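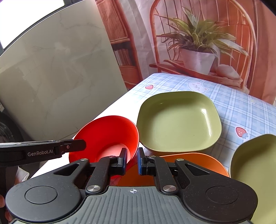
According to Kanini Mosoti, stacking was never the hard part of the dish room shift, and a machine that only stacks would leave her with the scraping, the racks and the noise. Her remark was made in the first interview and changed the scope of this report. The original plan was to compare handling times before and after an automatic sorting arm. The final version also covers which tasks stay with the staff, and who decides how the work is paced.

1. Site and system

The study was carried out at Siqueira, a contract kitchen that serves lunch to three office buildings from one production site. Used tableware comes back in crates and is emptied onto a sorting table. Until July, all sorting was manual. An arm supplied by Lidik was then installed at the end of the table nearest the rack washer. It picks single items of tableware and places them by type. It does not scrape, rinse or load.

The arm's control model is trained on recordings of people doing the same task. The recordings are made with a hand-held gripper, so that the movements captured can be carried out by a two-finger tool. Bowls and plates are the main items in the set. Training sessions are held away from the dish room, on a table with a cloth, with clean ware. Dish room staff take turns at them during paid hours.

2. Method

Two lunch periods were observed with manual sorting and two with the arm running. Times were taken from the moment a crate was emptied to the moment the last item left the table. Interviews were held with the dish room staff and with the shift lead. Notes were taken by hand and read back to the person at the end of each interview.

The Tomon checklist used in our course was applied to task content. It sorts each task under one of four headings: done by a person, done by a machine, shared, or new. The "new" heading was the most useful one here and is reported separately.

3. Results: handling

One observed lunch period with the arm produced 594 items at the sorting table. The arm placed 178 of these. The rest were sorted by hand. Of the items the arm placed, 109 were bowls.

The arm skips an item if its grip estimate is below a set limit. Skipped items stay on the table until a person removes them. The most common reasons for a skip, as shown on the status screen, were:

Item nested inside another item
Item lying on its side against a neighbor
Rim not visible
Residue on the rim

Nested bowls were the largest group. When a person separated them first, the arm usually took both. This means that part of the arm's output depends on manual preparation that the system does not log.

Median time per crate was 70 seconds with manual sorting. With the arm running, crates overlapped on the table and a comparable figure could not be obtained. We had not planned for this. A later study should time the item, not the crate.

4. Results: tasks and people

Tasks that moved to the machine: placing of separate bowls and plates.

Tasks that stayed: emptying crates, scraping, removing cutlery, loading racks, wiping down.

Shared tasks: sorting, in the sense that either side may take a given item.

New tasks: separating nested ware, clearing skipped items, restarting the arm after a stop, and recording sessions with the hand-held gripper.

None of the new tasks appears in the written job description. The shift lead stated that restarts are "part of sorting." Two of the staff disagreed and said a restart takes them off the scraping line at the worst moment, when full crates are waiting.

Opinions on the recording sessions were mixed. Some staff liked sitting down for part of the day. Others found the gripper slow compared with their own fingers, especially when lifting a bowl by the rim and turning it upright. Mosoti said she had to unlearn a habit of picking up two bowls at once, as the gripper can only close on one. She also asked whether a person who records many sessions should be paid at a different rate. The site had no answer at the time of the interview.

Pacing was the point raised most often. With manual sorting, the person at the head of the table decides when the next crate is emptied. With the arm running, the status screen shows a "ready" light, and staff reported feeling that they should feed it at once. The light has no effect on the control system. We suggested that it be turned off or moved out of sight of the table.

5. Limits

The number of observed lunch periods is small. The arm was in its first weeks of use and its skip limit was changed once between our visits, so the two observed periods with the arm are not strictly comparable. All counts were made by one observer. A second kitchen, Skestanetti, agreed to take part as a site without automation but withdrew before the visits were scheduled.

6. Recommendations to the site

Add the four new tasks to the job description.
Log manual separation of nested ware for at least one week.
Agree on a pay rule for recording sessions before the autumn rota is issued.
Give the person at the head of the table a pause button within reach.

The draft was sent to the site on Wed 14 August. Comments received from the shift lead are included in section 4. The observation sheets and the blank interview form are in Appendix A.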